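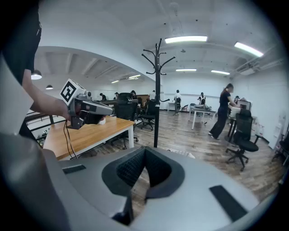
¿Cuántas demostraciones hacen falta para que la política aprenda una tarea nueva? Con 400 por tarea ya tenemos una curva decente en Pevau; a partir de ahí importa más la variedad de sitios que la cantidad.

Imprimir | Enviar por correo electrónico

Archivado en: Robótica > Aprendizaje por imitación > Datos abiertos

# Pevau: demostraciones con pinza de mano

Hola, soy Sigrun Söderlund y mantengo este repositorio con Siamak Khosravi. Empezó como una carpeta compartida y se nos fue de las manos (para bien, creo yo).

## Qué hay dentro

- 2000 demostraciones en total, repartidas en cinco tareas
- 11 entornos: oficinas, cocinas y un taller
- Trayectorias de la pinza en 6 grados de libertad, más la apertura de los dedos

Grabamos con pinzas de mano que llevan cámara. En una de ellas montamos además un cubo blanco con un marcador fiducial negro, al lado de la camarita redonda. Yo lo uso para alinear las trayectorias de las dos manos y me ahorra muchísimo trabajo.

## Lo que probamos

La pregunta era si conviene grabar mucho en un solo sitio o poco en muchos. Entrenamos la misma política con el mismo número de episodios, cambiando solo el reparto. Con datos variados, el éxito en entornos nuevos subió 37 puntos, ¡bastante más de lo que yo apostaba! En el entorno de siempre casi no se nota la diferencia.

Ojo con la tarea de doblar paños: ahí los resultados bailan mucho según la semilla y yo no sacaría conclusiones todavía.

## Cómo se usa

Descomprime todo en `datos/` y lanza `preparar.py`. Si solo quieres una tarea, pásale `--tarea`. La partición de prueba va por entorno, no la mezcles con la de entrenamiento.

## Pendiente

- Recalibrar los episodios de marzo, que tienen un desfase entre cámara y pose
- Subir los pesos de la política base

## Comentarios

**Kenta Hayashi**: ¿La apertura de los dedos viene en milímetros o normalizada? En el cargador no lo veo.

**Sigrun Söderlund**: Normalizada de 0 a 1, Kenta. Lo apunto en la cabecera del cargador, gracias.

**Vilgot Forsberg**: A mí `preparar.py` se me queda sin memoria con el conjunto completo. Por tareas va bien.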